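# Flat Film, Round Tray: Notes on Serving Wrapped Snacks

Packaged snacks are sold on the assumption that a shelf will hold them up. A peg hook or a display carton keeps each pouch upright with its printed face forward. Take the carton away, put the pouch on a table, and it behaves according to its own geometry: two flat seals, one lengthwise fin, and a pocket of gas that keeps the center of the pack clear of whatever is under it.

This article deals with the stage after the carton. It covers getting individually wrapped bars and pouches onto a tray, keeping them there while the tray is moved, and getting them off again without tearing a seal. The notes come from work on the break-room service plan at Vurnance, where coffee, tea and wrapped items are put out on plain white tables and cleared twice per shift.

## The wrapper

Most single-serve bars are packed on a horizontal flow wrapper. Film is drawn off a roll, folded into a tube around the product, sealed along the underside, and then crimped and cut at each end. The result has three features that matter on a table.

The end crimps are stiff. They stick out past the product and are usually the first thing to catch on a tray rim. The fin seal on the underside lifts the pack slightly and gives it a line to rock on. The gas pocket, where present, makes the pack wider than the product inside it and lets it shift under light pressure.

Glossy film adds a fourth. Its friction against a smooth painted or laminated surface is low enough that a pack pushed from one end tends to rotate before it travels. Pushing near the middle reduces the rotation. Lifting removes it.

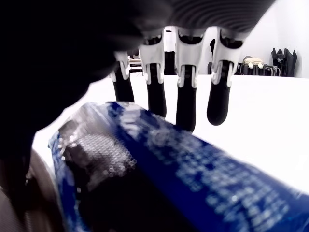 A pack that lies diagonally to the person reaching for it is best turned before it is picked up. Placing a fingertip on the film near one crimp and drawing it in an arc will bring the long axis around with little effort. Once the pack is square to the hand, it can be taken across its narrow dimension, where the product inside gives the fingers something firm to close on. Gripping by the crimp alone works with light pouches and fails with dense bars, as the film folds at the end of the product and the load swings.

Dark film has one practical advantage on a pale table, namely that it is easy to find. Navy, black and deep green wrappers stand out against white at any angle. Clear and silver films do not, and under overhead lights a silver pack can be missed at clearing time. The Vurnance plan specifies dark wrappers for the white tables and puts the silver ones in a basket at the counter.

## The tray

The current tray is the Trindila Round in dark brown. The plan called for a low rim, a flat floor and a matte finish, and each of these has a cost.

A low rim lets a hand come in from the side and get under a pack. It also lets a pack leave. Any wrapped item longer than the flat floor will bridge the rim, with one end up and one end down, and a bridged pack slides out as soon as the tray tilts. The working rule is to lay long bars across the full diameter or not at all. Short pouches can go anywhere inside the rim, provided no part of the film rests on the edge.

A flat floor gives the fin seal an even surface. Trays with a molded pattern or a raised center look better in a catalog and perform worse with film, which finds the high points and rocks on them.

The matte finish is there for friction and for glare. Crumbs show on it more than they would on a patterned surface, and it marks if wiped with a dry paper towel. A damp microfiber cloth, followed by air drying, leaves it even.

A round tray wastes space compared with a rectangular one. The case for it is access. It has no corners for a crimp to wedge into, and it can be turned in place so that any item on it faces any seat. On a table used from more than one side, turning the tray is faster than walking around it.

## Loading order

The procedure in the plan is short.

1. Set the tray down before bringing any packs to it. Leave a clear hand's width of table on both sides.
2. Steady the near or far rim with one hand. An unloaded tray moves easily on a smooth tabletop.
3. Place the heaviest item first, at the center.
4. Work outward, keeping every crimp inside the rim.
5. Stop at 6 items. A seventh will fit, but it will sit on top of another pack.

Stacking is the most common error. Film on film has the lowest friction of any pairing on the table, and a stacked tray that looks stable will shed its upper layer on the first turn. The second most common error is letting a pack down from above the rim and releasing it early. It lands on one crimp, tips, and comes to rest half in and half out. Lowering until the film touches the tray floor, then releasing, avoids this.

The two hands should not be doing the same job. One holds the tray, the other handles the pack, and the holding hand stays put until the pack has settled.

## Table and mat

Several of the tables were tried with a thin silicone mat, sold as Shim, under the tray. It stops the tray from creeping during loading and makes the steadying hand optional. It also stops the tray from turning freely, which gives up the main benefit of a round one. The plan now uses the mat only on the narrow wall tables, where people reach from a single side.

Table height was left alone. The 76 cm tops were already in place and suit both seated and standing use for this kind of task.
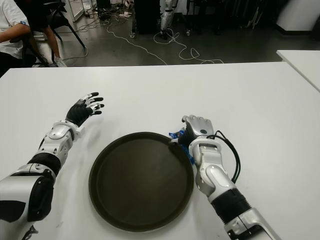 **What should be done with a pack that has ended up resting on the rim?**

Hold the tray still, lift the raised end of the pack until the whole length is clear of the edge, and set it down again toward the center. Pushing it inward from the outside is quicker but tends to crumple the film against the rim, and a crumpled crimp can open.

## Clearing

Clearing reverses the loading order. Outer items come off first, the center item last, and the tray is lifted only when it is bare. Carrying a loaded tray back to the counter is permitted in the plan for trays with a deep rim, such as the Ikus serving tray used for cups, and ruled out for the low-rim type.

Unopened packs go back to the carton crimp-up. Each is checked for three faults: a split at the end seal, a lifted fin, and loss of gas. The last is tested by pressing the center of the pack with a flat finger. A sound pouch pushes back. A leaking one goes flat and stays flat, and is set aside. Bars packed without a gas pocket cannot be tested this way and are checked by eye along both crimps.

Empty wrappers are lighter than the air moved by a passing person and should not be left on the tray to be carried off with it. They are folded once lengthwise, then across, and put straight into the bin.

The full set of table cards is reprinted each February, in packs of 100, with the loading order on one side and the clearing order on the other.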